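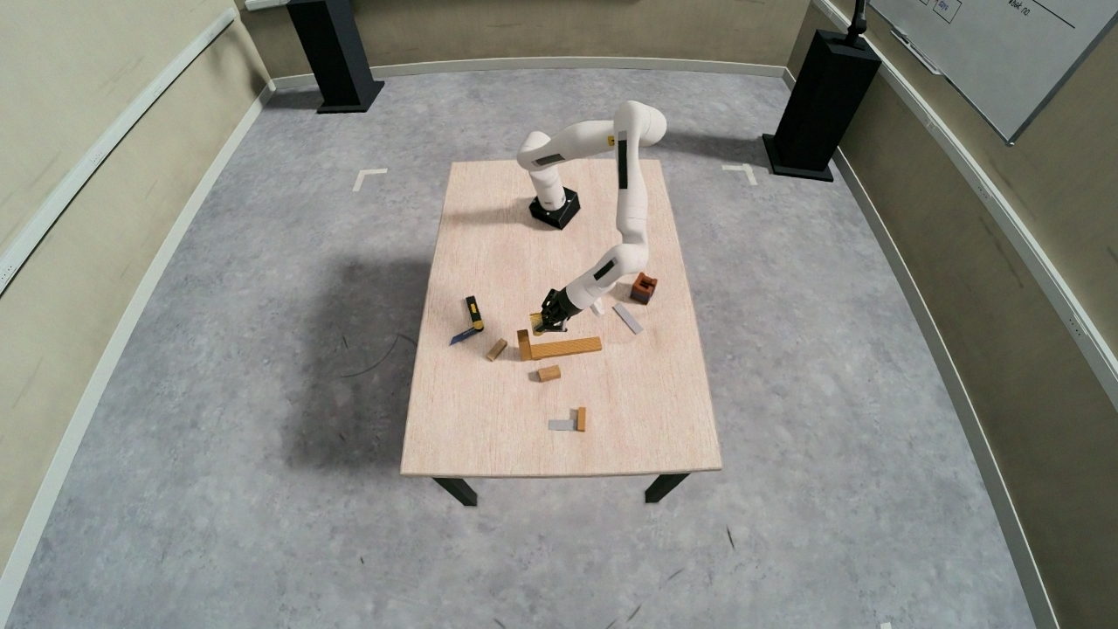 Section 4: Setting up your local event page

Okay, you've got your login and your group has been approved, so now we get to the fun part! I'm Clifford Penner, and I've been putting together the Kalora guide for local hosts of our health rights and equality events. I set up the Espinoza page myself and made most of the mistakes below, so please learn from mine.

Before you start, have your event title, your start and end times, and one contact email ready. Use a group address for the contact if you can. I used my own the first time and I was still getting messages in October.

1. Log in to Kalora and open My Group. If you belong to more than one group, check the name at the top before you touch anything (yes, I once posted a Virnus vigil under the Dreltar page).

2. Click New Event and pick a type. Your choices are Public, Members Only and Press. A media roundtable goes under Press even if a few friends of the group are coming along.

3. Type in your title and description. The description box holds 2000 characters, spaces included, and it simply stops taking text when you hit the limit. I write mine in a separate file first and paste it in.

4. Set the location. For a public march or a panel at a library, go ahead and put in the full street address. For a support meeting, choose Area Only, which shows the neighborhood and sends the address to people after you approve them.

CAUTION: Area Only does not cover your description. If you type the address in there, everybody can read it. Please read your text over one more time before you go on!

5. Fill in the access notes. Say whether there's a step at the door, whether you'll have a sign language interpreter, and which restrooms are open to all genders. "Accessible venue" on its own doesn't help anyone plan their evening.

6. Add your hosts. Every event needs 2 people with host rights, and both have to accept by email before the Publish button turns green. The email loves to land in spam, so give your co-host a heads-up.

7. Choose your sign-up form. I like the short one, which asks for a first name and an email and nothing else. The long form also has boxes for legal name and employer, and for our kind of event I'd leave those switched off.

Note: People can sign up with any name they like. Don't send anyone a message asking for their "real" one.

8. Click Preview, then look at the page on your phone too. Long titles get chopped on small screens.

9. Click Publish. The page goes live right away, and members who follow your group get a notice.

If you need to change something later

Open the event and click Edit. Small fixes to the text go through quietly. A new time or place sends a fresh notice to everyone who signed up, so make both changes together and save once.

To cancel, use Cancel Event and leave Delete alone. Delete wipes the sign-up list, and then you have no way to tell people it's off.

Steps last checked Apr 13, 2024. Photo permissions and press badges are in Section 5.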